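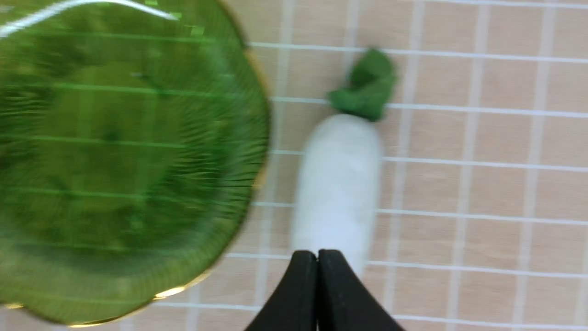

Green glass plate with the gold rim, over tile.

Nov 16, 2019

My aunt left me a set of dishes and a cousin left me a warning, which was that I should get them appraised before I "did anything stupid," meaning eat off them. So I spent a good part of the fall reading what people say about old glassware and what it's worth, and I have come away trusting very little of it.

Start with the price guides. The one everybody in the collector groups quotes lists a full dinner set at $2680. Fine. Who paid that? I went looking for a sale at anything close to that number and the best I found was $214, for a set with more pieces than mine and the original box. The $2680 seems to come from an asking price that somebody copied into a guide, and then sellers copied it out of the guide into their own listings. Round and round. An asking price is a wish. I could ask $2680 for my lawn mower.

Then there are the appraisers. I paid $29 to a site called Grelavon, where you send photos and get a certificate back by email. Mine came in under an hour. It said the set was "desirable" and "likely to appreciate," and it offered me a second certificate, for insurance, at a higher fee. I wrote back asking which sales they had compared it to. No answer, but I did get a coupon.

Helge Boström, who ran an estate sale business in Birkach for years before he retired over here, was blunter. He told me on the phone that most dinnerware sells for whatever the last person in the room will pay so they can go home. He also said gold trim makes people think a thing is expensive, and that half the families he worked for had been saving their good dishes for a buyer who never came. I pushed him on that half. He admitted he had never kept count, so take it for what it is.

I'm not convinced by the other camp either, the ones who say nothing old is worth anything now and young people don't want it. Sólveig Bach has posted that same speech since August, and in between she is buying up cake stands. Draw your own conclusions about that.

What I haven't seen is a plain list of real sales with dates, condition and what the buyer paid. If you have one, send it, and please not a link to the guide. Meanwhile I've had toast off the dessert plates 2 mornings running and my cousin has stopped answering my texts.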